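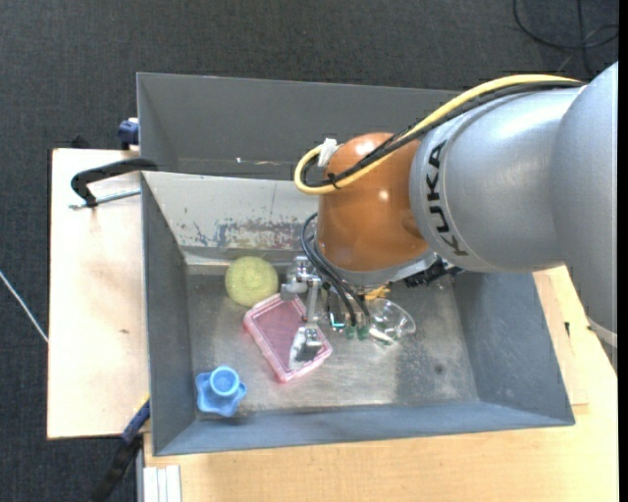

Odds and ends: a KUKA arm over a grey metal bin, with a handful of small things at the bottom.

August 12, 2020

Print this article | E-mail to a friend

My mother kept a biscuit tin of things that might come in handy, and I have inherited both the tin and the condition. I own keys to doors I haven't stood in front of since my twenties. I own the little bag of spare screws from every wardrobe I've ever built, including two I left behind in rented flats. Last December I needed a new fuse for the fairy lights, went through the lot on the kitchen floor, found eleven foreign coins and a doll's shoe, and then walked to the shop and bought a fuse.

So when my editor asked who fancied writing about people who can't throw small things away, I'm afraid I put my hand up before she'd finished.

I started with Agathe Rolland, who runs a repair stall in the covered market at Padstead and has what must be the best button collection in the county. There are 3,214 of them – she knows because she counted them during a very wet week and wrote the total inside the lid. She sorts by colour first, then by the number of holes, and won't hear of any other way. I asked if she ever uses them. "Constantly," she said, and showed me her cardigan, on which no two buttons matched. I rather loved it.

Baptiste Huet has gone the other way. He used to fill a whole shed with hinges, hooks and curtain rings, and then he moved to a flat with no shed. He kept 18 jam jars, gave the rest away, and says he has missed exactly one thing since, a brass cup hook (he still talks about it!). His rule now is that a new jar means an old one has to go. I tried this at home. It took me a whole evening to part with a jar of bent curtain hooks, and I went back for four of them.

What I hadn't expected was how many people wanted to show me theirs. I mentioned the tin on the bus and the woman in front turned round and got a tape measure, a cork and three safety pins out of her handbag. My neighbour has a drawer that hasn't shut properly in 25 years. His wife opens it with a butter knife.

I did buy a fishing tackle box in the end, with proper compartments, and I've labelled nearly all of them. The tin is empty now and sits on top of the fridge, apart from the doll's shoe, which I put back.

Print | E-mail

More in Home Life
- The great airing cupboard debate
- Why I stopped ironing tea towels
- Readers' sheds: your letters
- A weekend of mending in Padstead
- How to get candle wax out of anything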